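August, bench notes, sourdough trials

Batch 7 is the best yet! Swapped to the Garnton rye and the starter doubled before lunch (it took all day on the Hitstead flour). Lovely sharp apple smell, loads of bubbles right down the side of the jar.

Fed 100 g at 11, kept the lid loose. Want to see if it holds overnight.
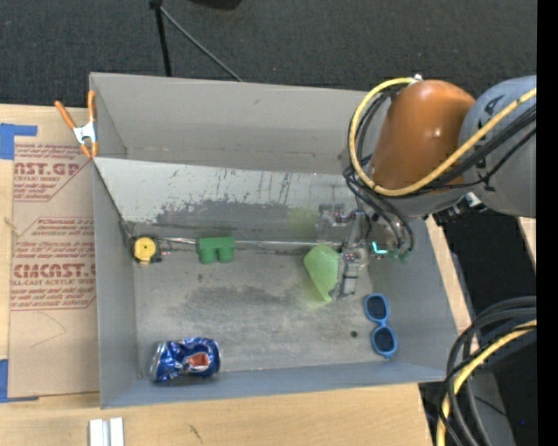 Next bake

Same rye, a touch more water, and 17 minutes with the lid off – really hoping for that dark, crackly crust again. Save a heel for the Anine toast test.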